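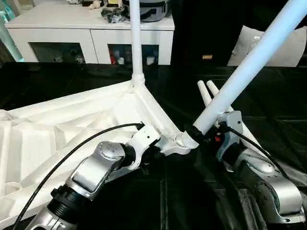 *Pacheco, 10th February*

**Folding-out check, white plastic table, screw-in legs**

Checked by Yesenia Espinoza. Done upside down on the black top.

- [x] Underside ribs: no cracks found. Wipe out the triangular pockets before storage.
- [x] Leg sockets: look into each one for grit. One needed a brush.
- [x] Threads on legs: clean. Start each leg by hand and back it off if it binds.
- [ ] Foot ends: 3 fine, one scuffed. Halvard Solberg to decide if it gets replaced.

Comment: the collar should sit flush with the socket. A leg that still leans at that point is cross-threaded, so take it out and start again.
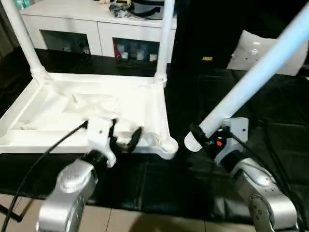
- [x] Outer rim: run a hand along all sides for sharp molding. Nothing felt.
- [ ] Rock test, right side up: not done yet.
- [ ] Load label: missing. Ordered in November, still waiting.

Keep out of use until the open items are signed off. Next check after 32 setups.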